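**Call for participants: two-arm cloth folding build, Ustthorpe shared workshop**

Posted 12 April 2025, ref. 3114

We are looking for three people to join the Lubis build, a two-arm robot for folding workwear. The arms and grippers are mounted and wired. Most of the remaining work is in control software, gripper fingers and testing.

Places open:

- Control: trajectory code for both arms, in Python. Experience with joint limits and collision checks is needed.
- Mechanical: finger design and printing. You should be able to read a drawing and use a vice, taps and calipers.
- Test operator: lays out garments, starts runs, keeps the log. No previous experience required.

Each place is unpaid and runs until the end of July. Expect three hours a week at the bench, plus whatever you choose to do at home. Parts are paid for from the project budget. Travel from Tarnorville is not.

Current tests use single garments on the white table, with both grippers working on the cloth together. Thick seams and doubled layers are the main difficulty at present.

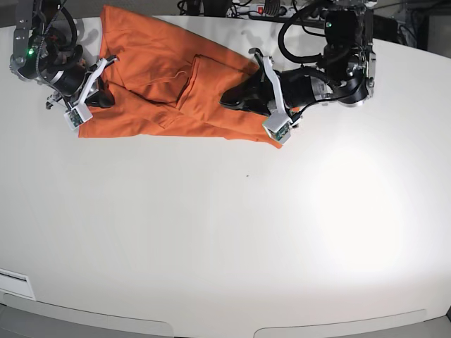

Towels and flat sheets come later, once the Corell controller has been replaced.

To apply, leave a note in pigeonhole 3523 at the workshop - one page at most - stating which place you want, what you have built before and which evenings you can attend. Workshop membership can be arranged after you are accepted.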